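Table-clearing task, simulator notebook
Saturday, started 9:40

Picking up from Mehwish's entry. The question from Pennington is still the same one: can the policy clear a dressed table and put the things back where they were, without a person standing by. Last week's answer was "plates yes, tall things no." I want a better answer than that before Frida writes the December summary.

Setup unchanged except for the cloth. Gholamreza replaced the old flat disc with a draped mesh. The rim is now rounded, so the usable top is smaller than the bounding circle. The placement planner does not know this. It still samples out to the full radius, and anything it puts down near the edge will sit on the curve. Need to shrink the sampling region before the next batch. Cloth is rigid in the physics, visual only. A real one would drag, and we should say so in anything that leaves this building.

Objects for this layout: candlestick toward the front, lidded jar back left, plate back right. Task order as given to the planner is plate, jar, candlestick. Shagufta wants candlestick first. Her argument is that with the candle up, the straight approach to the plate passes too close to it. My argument is that the candlestick is what fails most, and if it goes over early we lose the other two results. Run both.

Render check before launching, both views from the same session: 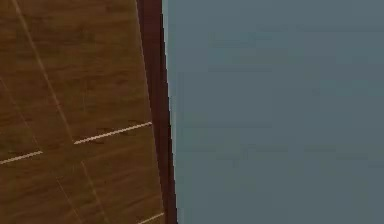
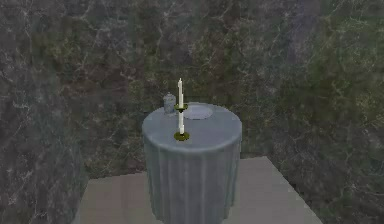

Fleltiscombe Notebook 3, p. 58

Second view is fine for scoring. All three objects can be told apart, although jar and cloth are close in tone and the segmenter has mixed them up before. First view has wood, a dark edge strip and plain blue-grey, none of the three objects. No use for scoring the task. Leave it out of the observation set until the pose is sorted out. Yutong to check the extrinsics against the config.

11:15. Batch A, plate first. 2,000 episodes queued, 1,785 completed with a valid log. The rest died on the planner timeout, same as before. Of the valid ones, 1,313 ended with all three objects back within tolerance and upright. Did not break the failures down by object yet. From watching a handful at random: candlestick tips on release when the gripper opens unevenly, and the base catches on the cloth rim when placed too far forward. Jar gets lifted by the lid knob, lid comes away, body stays. The planner reports this as a successful grasp.

13:30. Batch B (candlestick first) launched. Not done.

Provisional view, for Frida: it can do the chore in simulation often enough to be interesting and nowhere near often enough to leave alone with somebody's candlestick. I would not quote the Batch A count outside the group. The lid is fixed to nothing, the cloth does not move, and the tolerance is generous.

To do
- shrink placement region to the flat part of the top
- grasp on jar body only, mask the knob
- slower release for the candlestick, try the Gronemer gripper model as well as the Groletti
- Yutong: extrinsics, first view
- Shagufta: failure breakdown by object, Batch A then B
- ask Gholamreza if a soft cloth is affordable at this step size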